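Three colours and a can: sorting the rubbish with Birthe Lauritsen

When the recycling rules changed in our area in May, a lot of people put a second bag under the sink and hoped for the best. Birthe Lauritsen went the other way. She got rid of the big bin, stood three small ones in a row on a table against the wall, and gave each a colour. She has since helped a good many households do the same, through the advice service she runs at Starnasik.

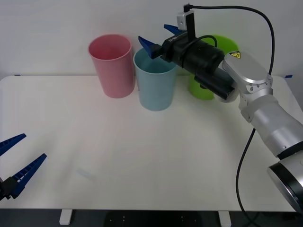

Words: M. Hettiarachchi
September 29, 2020

The bins are pink, light blue and lime green, all the same tapered shape, wider at the top than at the foot. They are small, and Lauritsen says that is on purpose.

"A big bin lets you forget about it," she says. "You fill it for a week and then you have a week's worth of mistakes to pick through. With a small one you see what you have put in, and you take it down more often."

She started with labels. She printed them in large type and stuck them on the front, and within days people had stopped reading them. Colour worked better. In her own home pink is for soft plastic and wrappers, light blue is for paper, and green is for drinks cans. She does not think the choice matters much.

"People ask me which colour is correct. The council uses different ones again, so I tell them to pick what they like and then never swap. If you swap once, you have lost your family for a month."

The table was a later idea. For the first few weeks she kept the bins on the floor by the back door, where they were kicked over and filled up with shoes and post. At table height you can look down into them. She also likes a white top, as it shows drips and gets wiped.

I asked what goes wrong most often, and she said cans. Most households she visits get through more of them than they think. One family in Bakeck kept a tally for her on the back of an envelope and came to 3407 in a year, counting pet food.

"They were shocked. They had been putting nearly all of them in with the general rubbish, out of habit. Nothing else they threw away was as easy to sort as that."
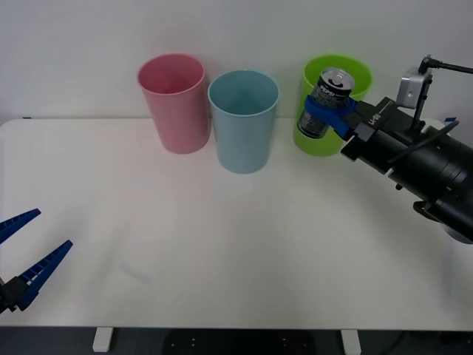
Her advice on drinks cans is short. Empty it properly, give it a quick rinse, leave the tab on and put it in the bin. She does not crush them. Some collections ask for it and some would prefer you didn't, and a whole can is easier for anyone to recognise at a glance. She says to check the leaflet and do what it says.

The tab comes up a lot. People have heard that it should come off and be saved in a jar. Lauritsen keeps hers attached, as loose tabs are small enough to drop out along the way.

"Bend it back down if it is sticking up, so you don't catch your finger. That's all I do with it."

She is less relaxed about liquid. A can that feels empty can still hold a mouthful, and in a small bin that mouthful ends up on the bottom, where it goes sticky and starts to smell. She turns each can over the sink and counts to five. The bins themselves get washed every two weeks with washing-up liquid and stood upside down to dry.

Imported drinks cause another sort of doubt. Lauritsen is often handed a can with writing on it that the owner can't read, and asked whether it belongs with the others.

"It's still a can. Look at what it is made of and don't worry about the label. If I'm unsure I hold a magnet to it, and if I'm still unsure I ring the council."
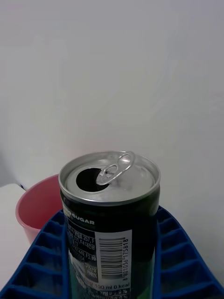

An opened drinks can, with Korean print and a barcode down the side.

She admits the system has limits. Three bins do not cover glass, which she carries straight out to a crate, or food waste, which has its own caddy. Anyone with a very small kitchen may have no table to spare. A shelf will do, she says, provided you can see into the bins without lifting them down.

The Korell flats, where she gave a talk this summer, have very narrow kitchens. Over half the people who came had already tried sorting and given up. She told them to begin with cans alone and leave the other two colours for later.

"One bin, one thing. Do that until you don't think about it - then buy the second."

Related articles
What to do with jam jar lids
Washing out a food caddy in winter
Reading your council's collection leaflet
A narrow kitchen in Korell, before and after

We use cookies to see which pages are read. By carrying on you agree to this. Change your settings at any time.

Contact us | Copyright 2020 Starnasik | Back to top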